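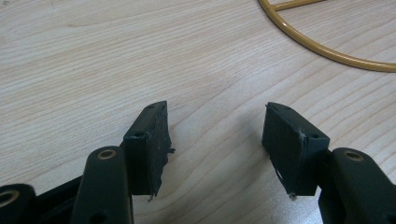

Pale wood with a soft, wavy grain.

The old table comes back to Taltport

When I moved to Taltport, I rented two rooms above a bakery, and the only furniture inside was a kitchen table. It was heavy, it was scratched, and one leg was shorter than the others. I wanted to throw it away. The landlady told me that it would not go through the door, so it stayed, and I stayed with it for 4 years.

I tell this because many people in our town now look for exactly such a table. At the spring market in April I walked among the sellers for a whole morning, and the tables were gone before the chairs, the lamps and the mirrors. One seller from Gramon, who comes every year with a small truck, asked 600 for a plain kitchen table without a drawer. She had it sold before I finished my coffee. For a longer one, with turned legs, she wanted 830, and two couples were discussing over it quite loudly.

Ten years ago these same tables were standing in barns with paint cans on them. What has changed? The sellers say that people are tired of furniture which comes in a box and moves a little when you cut bread. I think it is also a matter of the rooms. Many of the apartments near the harbor lost their dining room when they were divided, and the kitchen must now do everything. We eat there, we pay the bills there, the children paint there. A table which must carry so much should be strong.

Koubek, the repair workshop behind the station, has a waiting list until the fall. They take off old varnish, glue the joints again and replace boards that are beyond help. They do not like to sand deeply. A customer often asks for a surface like new, and they try to talk him out of it, as a thin top can bend later and then there is little to do. For a full repair one can pay 1000, more than the table cost. People pay it, especially when the table was their grandmother's.

For those who want to do the work at home, the workshop gave me some advice. Wash the top with a cloth that is well squeezed and let it dry for two days before you decide anything. Much of what looks like damage is only old soap and grease. White rings from cups can often be made weaker with a little oil, rubbed along the grain. Black stains are more difficult, for they sit deep, and it is perhaps better to learn to like them. Keep the table away from the radiator.

In Plistia, on the other side of the bay, there is an evening course where you bring your own small piece, a stool or a side table, and finish it under guidance. The next one begins on 6th May. Full tables are not accepted, the stairs are too narrow.

My own table is still above the bakery. When I moved out, I tried the door again with two friends and a measuring tape, and the landlady was right. The new tenant has put a folded newspaper under the short leg, the same as I did.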